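# Grikeo opens its summer shoe swap in Duteston this July
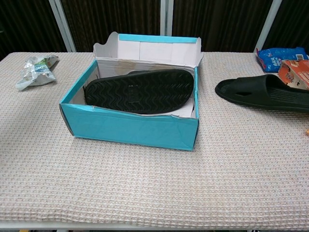
*A black slide sandal in its turquoise box, with the packing paper still tucked in.*

I've run Grikeo from the old Garg building in Duteston for 5 years now, and every July I get the same question over the counter: what do I do with all the sandals? People buy a pair for a holiday, wear them twice and then keep them at the bottom of the wardrobe in a box they can't bring themselves to throw out. So this summer we're opening a proper swap, and I'm thrilled to be able to tell you about it!

The Grikeo Summer Shoe Swap runs all through July, from 10am to 4pm, on the ground floor at Garg. Bring a pair of slides, sandals, pumps or trainers that still have some life in them, and take home another pair. If nothing fits (it happens, especially with children's sizes) we'll give you a token that's good until the end of the month.

We've got room on the shelves for 1000 pairs and we already have 105 boxed up and waiting. Last summer's trial was one long table and a lot of carrier bags, and finding the second shoe took ages. This time everything goes in a box.

And please don't worry about what the box looks like. Scuffed, dented, a corner gone – all fine with us. As long as the lid closes and both shoes go in together, it'll do the job. I'd ask you to brush the soles first, as grit gets into everything, and to leave the paper in if you've still got it. Write the size on a scrap of paper and pop it inside. We'll do the labels for the shelves.

Our neighbours at Prernura are lending us the shelving and have printed 4000 leaflets, so if you live in Duteston you'll probably find one on your doormat before long. They've also offered to take in boxes at their own front desk for anyone who can't manage our steps.

Entry is free and you don't need to book. Boots and winter shoes will have to wait, I'm afraid – we're planning a second swap for those when the weather turns.

**For the press:** you're welcome to come and take photographs on any swap day, preferably before noon when it's quieter. Ask for me at the Grikeo counter and I'll show you round.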